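Bultilitz Crash Alert Unit for Motorcycles: Review After a Season of Road Use

Filed under Road Safety, Rider Equipment

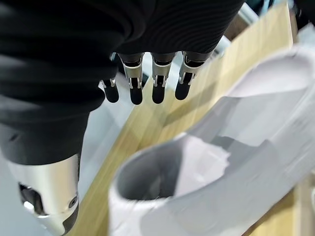
What it does

The Bultilitz is a sealed sensor that fastens to a motorcycle frame and pairs with a phone. If it records a hard impact followed by a lean angle that a parked or moving bike would not normally hold, it starts a countdown on the phone. When the countdown ends without being canceled, the phone sends a text with a map position to the contacts the rider has stored. It does not call the emergency services directly. The maker states this on the box and again in the app, and buyers should read it both times.

I fitted the unit in April to a mid-weight standard bike used for commuting and for weekend rides on the two-lane roads north of Corndale. Most of those roads have no shoulder, some have no houses for long stretches, and phone coverage drops in the low sections near the river. A rider who goes off the road there at night may not be seen by the next driver. That is the case the unit is sold for, so it is the case I cared about.

Price and contents

I paid $61 for the sensor, a frame strap, two adhesive pads, a short charging cable and a printed card. There is no monthly fee for text alerts. A paid plan adds ride history and a live map for family members. I used the free version for this review and did not find that the alert function was held back in any way.

The card is to be filled in with name, blood type and a contact number, then placed under the seat. It is plain card stock. Mine softened in the first heavy rain and I replaced it with a laminated one.

Fitting

The strap goes around any straight section of frame tube. The arrow on the sensor has to face forward and the flat side has to face down, within the range the app allows. If the angle is off, the app shows a red bar and will not finish setup. I first tried the tube under the tank and could not get the bar to turn green. The rear subframe, under the passenger seat, worked on the second attempt.

Do not use the adhesive pads on painted plastic. One of mine let go on a warm afternoon and the sensor hung by the edge of the pad until I got home. It sent no false alert, but a sensor that is loose cannot be trusted to read a crash correctly. The strap has held without trouble since.

Riders who already have a Gremitz rail on the handlebar can use the Gremitz clip, sold separately. I do not recommend it. The bars turn with the front wheel, and the app's own help page says that a sensor on the steering side may misread a tight U-turn as the start of a fall.

Countdown and alert

Out of the box the countdown is 42 seconds. It can be made shorter or longer in the settings. The phone vibrates, sounds a loud rising tone and fills the screen with one large cancel button. The button responds to a gloved hand if the gloves are made for touch screens. With my winter gloves it does not respond at all, and I had to pull one off with my teeth during a test. If the phone is in an inside jacket pocket, the default time is tight. I changed it to a longer setting and left it there.

The text that goes out reads as follows: rider name, the words "possible crash," the time, a map link, and the direction of travel in the last minute before the impact. The direction is the most useful part. On a divided highway it tells the responders which side to come in on. My test contact received it promptly on every attempt made inside town.

In the low section by the river the result was different. With no signal, the phone holds the message and keeps trying. It does not tell the rider that the message has failed until the retry period has run out. There is no satellite backup. If you ride mostly in places like that, this product covers only part of the risk, and a separate satellite beacon is the correct purchase.

False alerts

I had three over the season. The first came when the bike tipped off its side stand in soft gravel, and I count that as fair behavior. The second came from a deep pothole followed at once by a sharp lean into a side street. The third came while the bike was strapped in a van and the driver braked hard. The manual does say to turn on transport mode before loading. I had not done so.

The pothole alert happened before the third firmware release. The release notes mention a change to how the unit treats a single vertical shock. I rode the same street many times after the update with no repeat. One road and one bike do not prove much, but the change was in the right direction.

Canceling an alert that has already been sent produces a second text saying that the rider has marked themselves safe. Contacts should be told in advance that this second message exists. One of mine saw the first text, put the phone down to find her keys, and did not see the second until she was in the car.

Battery

The maker claims up to 700 hours in standby. I did not get that. With daily use the sensor asked for a charge more often than the claim would suggest, though always with enough warning to finish the week. The low battery notice appears on the phone and also as a blinking light on the sensor itself, where it is of little use under a seat.

Charging is through a rubber-covered port on the short side. The cover is stiff and well sealed. After a season of rain, road salt and one pass with a garden hose, the port was clean inside. The cable is too short to reach from a bench to the bike, so plan to take the sensor off for charging. Each time it comes off, the angle check has to be run again. This adds a minute or so and is easy to forget. The app will let you ride without it and shows only a small yellow mark in the corner.

I would like the app to refuse, or at least to sound a tone. A yellow mark is not enough for a safety device.

Comparison with the Valdebenito

The Valdebenito unit is the one most shops near me carry next to this one. It fixes to the helmet instead of the frame. In favor of the Valdebenito: it stays with the rider, so if the rider and the bike end up in different places the sensor is in the better of the two. It also moves from one bike to another with no setup. Against it: it adds weight to the helmet, some helmet makers advise against sticking anything to the shell, and it reads a dropped helmet as an impact. Mine was dropped once in a parking lot and the countdown began before I had picked it up.

The Bultilitz has the simpler app and the clearer text message. The Valdebenito has the louder tone. Both depend entirely on the phone. If the phone is mounted on the bars and is thrown clear or broken in the crash, neither one will send anything. For that reason I stopped using a handlebar mount on longer rides and carry the phone in a zipped chest pocket.

As evidence after a crash

Several readers have asked whether the record kept by the unit is any use to the police or an insurer. The sensor stores a short log around each event: force, lean angle, and the speed as reported by the phone. The log can be exported as a plain file. What an investigating officer will make of it is a matter for that officer. It is not certified for the purpose and the maker does not claim that it is. A forward and rear camera is much better for showing what another vehicle did. The log says nothing about other vehicles.

Note also that the log is overwritten after a set number of events, and a false alert counts as an event. If you have a real one, export it early.

Faults and support

The strap buckle developed light surface rust by the end of the season. The sensor case has no cracks. The app dropped its link to the sensor twice, each time after a phone system update, and had to be paired again from the start. Support answered my email about the river section the next morning and confirmed the retry behavior in clear terms. They had no plan to change it.

Who should buy it

Riders who travel alone on roads with working phone coverage, who will do the angle check after each charge, and who have at least one contact likely to read a text at once. Riders on farm roads, forest roads or anything else with long gaps in signal should put the money toward a satellite device.

Rating: good, with the coverage limit kept in mind. I have left mine fitted for the winter, with transport mode on while the bike is in the garage.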